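4. Commuting Conditions and the Evening Service

4.1 Survey area and response

The survey covered the industrial district on the east side of Lodau, which is served by two bus routes and one county road. Employers in the district were contacted through the Velivgate transit office, and 31 agreed to distribute the commuting questionnaire to their staff. Of the 163 workers who were sent the form, 134 returned it with all required fields complete. Respondents also kept a trip diary for four weeks, which produced 2,358 usable entries.

Workers on the first shift reported few problems with the morning buses. Most lived along the Queiroz Road route and could reach the district without a transfer. Difficulties were concentrated in the second shift, which in most of the participating firms ends after the last direct bus has left.

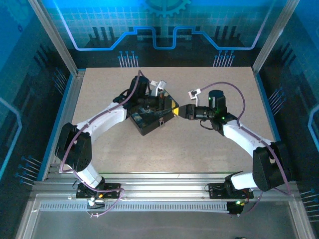
Second-shift workers dealt with the missing connection in several ways. Some shared rides with coworkers from the same building. Others walked to the Zirkedine stop, where a regional bus still runs late in the evening. The footpath to that stop is unlit over part of its length, and several respondents wrote that they avoid it in winter. A smaller group left work early by standing agreement with a supervisor and made up the time on another day.

The diaries show that these arrangements were less stable than the questionnaire answers suggested. Respondents who described a shared ride as their usual way home often recorded a different means of travel - most often a taxi or a lift from a family member. Changes in the shift roster were the reason most frequently given.

4.2 Cost of the trip home

Costs were recorded by the respondents themselves and were not checked against receipts. Fuel payments between coworkers were entered under shared rides. Taxi fares were entered in full, even where an employer later paid part of the amount, so the figures for taxi trips may overstate what workers spent.

Figure 4. Two robot arms handling a black box above a speckled tabletop.
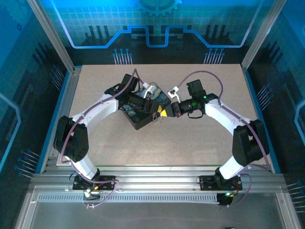
Velivgate Transport Studies Group
Working paper, 5 November 2023

Employer support varied widely within the district. Larger firms tended to offer a fixed monthly allowance, while smaller firms paid for single trips on request. Few respondents at the smaller firms had made such a request, and some did not know that it was possible.

The transit office plans to extend the Queiroz Road route by one late departure on weekdays, starting in December. The diary form will be issued again to the same respondents once the new departure is in service. Workers who have changed employers but remain in the district will be kept in the sample - those who have left it will be recorded separately.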